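Jomenham Furniture Help
Ticket 477
Product: Tillman table, 140, white top with wooden back panel
Maker: Priltness
Subject: Gray wear along front edge, dark mark on top, back panel loose at one end
Status: Closed
Opened by: Xiomara Abernathy
Handled by: Clyde Delacroix

Xiomara Abernathy, 9:12 am
We bought the Tillman in January and it gets used most of the day. I have three things to report and I'd like to keep them on one ticket if that's all right.

First, the front edge of the top has gone slightly gray. It's faint, and you see it best with the light coming in low. It doesn't wipe off with a damp cloth. Second, there is a small dark smudge a little right of center, toward the front. I tried dish soap on that and it got no better and no worse. Third, the wooden panel along the back moves when you lean anything on it. The left end is tight. The right end rocks and makes a clicking sound.

The table is otherwise fine and I don't want to send it back.

Clyde Delacroix, 10:40 am
Thanks for writing. One ticket is fine. Before I send any parts I need to know a few things.

Do you rest your forearms on the front edge when you work? Do you wear long sleeves, and are there buttons or zippers on the cuffs? What have you cleaned the top with since you got it, including anything you only tried once? And does anything run over the back panel, such as cords or a lamp clamp?

Please also look under the back of the top and tell me if the panel screws have plastic washers on them. There should be one behind each screw head.

Xiomara Abernathy, 11:25 am
Yes to forearms, all of us do it. Work jackets mostly, with plain cuffs. Cleaning has been a damp cloth, dish soap on the smudge, and in the first week a melamine sponge on the front edge, which I had forgotten until you asked. That was to get off a line of packing tape glue.

A cable goes over the panel and down the back to the floor. There is no opening in the panel, so over the top is the only short way.

I can't see washers at the right end. I can see them at the left. 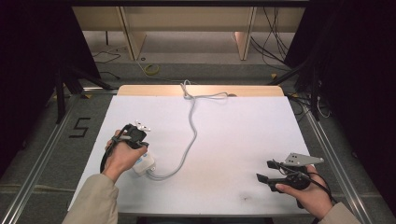
The panel clicks more when the cable gets pulled, and it gets pulled a lot because it is only just long enough once it has gone up and over. I had put the clicking down to the floor being uneven. I then put a level on the top and it is flat both ways, so I don't think it's the legs.

Clyde Delacroix, 1:05 pm
That helps. Taking them in order.

Front edge: the sponge is the likely cause of at least part of it. Those sponges work like very fine sandpaper and they change how a matte top takes the light. The spot then picks up skin oil and dust faster than the rest. I can't put the finish back, but you can usually lift the gray. Use a microfiber cloth with warm water and a drop of clear dish soap, go along the edge with light pressure, rinse the cloth, go over it again, and dry it right away. Do not use the sponge again, and no scouring powder.

Smudge: try rubbing alcohol on a cotton swab. Test it underneath first. Dab, wait a minute, then wipe toward the middle of the mark so it doesn't spread. If it smears, it's ink or rubber and will come up with a few rounds. If nothing at all comes off on the swab, stop there and tell me.

Panel: missing washers would explain the click. Without them the screw heads bottom out before the panel is clamped. I'm sending two washers and two new screws. Please don't tighten the old ones any further in the meantime, the threads are short.

Xiomara Abernathy, 3:50 pm
Alcohol worked on the smudge, mostly. It came off black on the swab, and after four swabs what's left is a gray dot I can live with.

The front edge is better on the left half. On the right half I see no change, and that's the part where I used the sponge. I suppose that answers it.

Question about the cable. Can I drill a hole in the panel for it, or does that end the warranty?

Clyde Delacroix, 4:20 pm
Drilling the panel ends the warranty on the panel only. The top and legs stay covered. I'd try something else first though – Undness makes a stick-on cord clip that goes on the back face of the panel, and it takes the pull off the top edge. Put one near the top and another lower down, and leave slack on the table side. A longer cable would do the same job if you can get one.

If you do want to drill, take the panel off, lay it face down on scrap board, and tape both sides first. Stay well clear of the screws.

Note added by Clyde Delacroix
Washers and screws went out in a padded envelope. Customer to confirm fit.

Xiomara Abernathy, 8:35 am
Envelope came. I took out the right-hand screws, put the washers on, and used your new screws. One went in crooked the first time and I backed it out and started over. The panel is tight at both ends now. No click when I lean on it.

I bought the clips and have the cable on those. I haven't drilled anything. The cable is still shorter than I'd like, so I have a longer one on order.

For the front edge, is there a replacement top if it gets worse?

Clyde Delacroix, 9:10 am
Yes, the top is sold separately for the 140 and uses the same holes. Wear from cleaning isn't covered, so it would be at your cost. I'd hold off unless it bothers you. A desk pad along the front would hide it and stop it spreading.

Closing this one. If the panel starts moving again, reply here and the ticket will reopen with the history attached.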